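Gripper comparison, Plistdale reading room: where we've got to by November

Hello all, and thanks for being patient with me, I know this was meant to land before the Kernside order went in. The short version is that we've spent the money sensibly, we've got a decent pile of data, and I've changed my mind about fingers.

You'll remember the plan was to put two sets of fingers on the same hand-held tool: the flat rubber ones we started with, and the soft ribbed fin-ray ones. Same camera, same lens, same table-top jobs (pick up a cup, put it on a coaster, shift a bottle, that sort of thing). I'd asked for 1000 usable recordings across both sets and we have them, with 160 spare that I'm keeping back for testing.

I went in fairly sure the flat pads would win, mostly because they're cheap and I'm fond of them! They're fine on boxes. On anything round they were a nuisance, and the cup kept turning as we lifted it. We dropped or badly fumbled 23 picks with the flat pads and nine with the ribbed ones, same number of tries each. The ribbed pads do sag a bit on heavy things, so a full bottle needs a firmer squeeze than I'd like, and I want to try a stiffer print before we commit.

The camera has been the bigger headache. The wide lens is lovely for seeing the whole room, but bright windows on one side upset the exposure, and a good few early recordings from the Dulaston office had to be done again. We now lock the exposure before each run. I've also started masking the bottom of the picture, so the training only gets the fingers and what's past them. 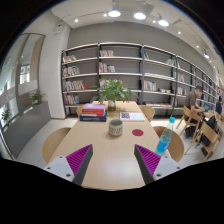 Ribbed pads fitted, with the cup, coaster and bottle on the long table.

Money: we're slightly under on parts and slightly over on my time, and I'd like to move the difference across if you're happy with that. The Cortés controller is still in its box. I'd sooner leave it there until the stiffer pads are in, otherwise I'll be changing two things at once and won't know which one helped.

Next up is the new print, then a repeat of the bottle runs. Could someone let me know about the parts money before I order the filament?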